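3. Materials and Methods

3.1 Study setting

The tables examined in this study were in daily use at two sites, a shared kitchen at Gultstead and a reading room at Stellham. Both sites had replaced their furniture in the same purchasing round and had received tables of the same model, supplied by Farkas, with pale tops and a clear satin finish. The Stellham tables were used mainly for reading, writing and laptop work. The Gultstead tables were used for eating and food preparation, and were wiped down several times on a working day. The difference in cleaning load was the reason for choosing the pair of sites.

No table was moved between sites during the study. Where a table was turned or shifted within its room, the staff noted the change on a plan kept by the door, and the orientation was corrected before the next set of readings. Tables with visible repairs, burns or ink stains at the first visit were left out. Tables that acquired such damage later were kept in the sample, and the damaged cells were flagged.

3.2 Choice of surface area

Wear on a dining or work table is not even. The strip within a forearm's length of the seated user receives most of the contact from sleeves, plates, keyboards and cloths, while the center of the top is touched mainly during cleaning. Earlier work on gloss loss has tended to report a single mean value per table, which hides this difference. We therefore divided each top into an edge zone and a center zone and treated the two separately in all analyses.

A grid was laid over each top with a folding template, aligned to one corner and held in place with low-tack tape. Across both sites the grid produced 2,000 cells. Of these, 43 could not be read reliably, either from damage present at the time of reading or from poor contact between the meter and the surface, and were excluded. The remaining 1,957 cells form the full data set. The edge zone accounts for 799 of them.

3.3 Grain direction

Specular gloss on a grained surface depends on the angle between the incident light and the grain. On straight-grained tops this is handled by taking one reading along the grain and one across it. The tops in this study did not allow that approach without modification. Their pattern is figured, with lines that bend within a short distance, so that "along the grain" has no single meaning for the table as a whole or, in some places, for one cell.

Each cell was therefore assigned to one of three grain classes by inspection. Class S cells contain lines that are parallel or nearly so. Class C cells contain lines that curve in one direction without closing. Class L cells contain any part of a closed or nearly closed loop. In S cells the meter was aligned with the lines. In C cells it was aligned with the tangent at the center of the cell. In L cells two readings were taken at right angles and averaged, and the difference between them was stored as a separate variable.

Classification was done by Anong Rungrueang and repeated by Decha Bunnag without sight of the first result. Disagreements were almost all between S and C, where the curvature was slight, and were settled by re-inspection at the table. The boundary between C and L gave little trouble.

3.4 Lighting and visual inspection

Instrument readings were supported by visual inspection under room light. The purpose was to find patches of uneven sheen too small or too gradual to show up in the grid values. The inspector stood at the long side of the table and looked across it at a low angle, then moved along the side until the reflected light had passed over the whole top. Overhead lamps were left on, as they would be in normal use, and blinds were left as found.

A band of reflected light is useful for this purpose, but it also lightens the color of the surface beneath it. On a pale top the contrast between grain and ground is low to begin with, and faint lines can disappear inside the band. Grain class was for this reason never assigned from a single viewpoint. If a cell lay in the reflection, the inspector moved until it did not.

Figure 1 shows a top of the type studied. The lines run diagonally over most of the surface and form rounded loops toward the far side, and a soft whitish band of reflection crosses the middle, where the finish looks slightly glossier. 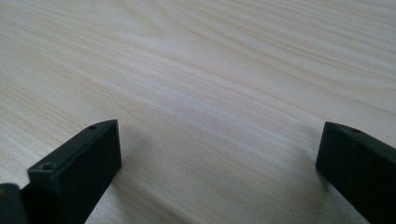 Figure 1. Pale wooden tabletop with wavy, looped grain in the upper part and fine parallel lines toward the lower center. The lighter diagonal band is reflected light.

3.5 Cleaning schedule

Cleaning at both sites followed existing practice and was not altered for the study. At Gultstead the tables were wiped with a damp cloth and a diluted neutral cleaner after each meal period and once more at closing. At Stellham they were dry-dusted at closing and damp-wiped when soiled. The same cleaner, sold as Grovum, was used at both sites and was diluted according to the supplier's instructions.

Staff kept a tally of damp wipes per table on a card. The cards were collected at each visit and entered the same day. Missing entries were filled with the median for that table over the preceding period, provided no more than two entries in a row were missing. One table at Gultstead exceeded this limit and was dropped from the wipe-count analysis, although its gloss values were retained elsewhere.

Wiping direction was not controlled. Informal observation at Gultstead indicated that most staff worked in arcs from the far side toward the body, finishing with a straight pass along the near edge. The final pass falls wholly inside the edge zone, and its effect cannot be separated from that of user contact with the present design.

3.6 Measurement procedure

Baseline readings were taken in May, before the tables had been in use for a full cycle of the cleaning schedule. Final readings were completed on 7/4/21. The same handheld gloss meter was used throughout and was checked against its reference tile before and after each table. If the two checks differed by more than the tolerance given in the instrument manual, the table was read again.

Before reading, each top was cleared, wiped once with a damp lint-free cloth, dried, and left to stand. The standing time was fixed for all tables, as residual moisture raises the reading on satin finishes and the effect decays slowly in a cool room. Three readings were taken at the center of each cell without lifting the meter, and the median was kept. The operator then moved to the next cell in row order.

To estimate operator effects, 100 cells were drawn at random from the full set and read by both authors on the same visit. The second operator relaid the template from the corner mark, so that the comparison includes error in grid placement as well as in handling of the meter.

3.7 Data treatment

Change in gloss was expressed as the final value minus the baseline value for the same cell, with negative values indicating loss. Zone and site were entered as fixed factors and table as a random factor. Grain class was entered as a covariate in the first model and removed in the second, to show how far the estimated zone effect depends on it.

Neighboring cells on one table are not independent. A wipe or a sleeve crosses several of them at once. We tested for this by fitting the model to every second cell in each row and comparing the coefficients with those from the full set. The thinned fit is reported alongside the full fit in Section 4, and the wider of the two intervals is used in the discussion.

Visual notes were coded as present or absent for each cell under three headings: dull patch, bright patch, and streak. A bright patch was recorded only if it stayed in the same place on the table while the inspector moved. One that traveled with the viewpoint was taken to be a reflection of a lamp or window and was not entered.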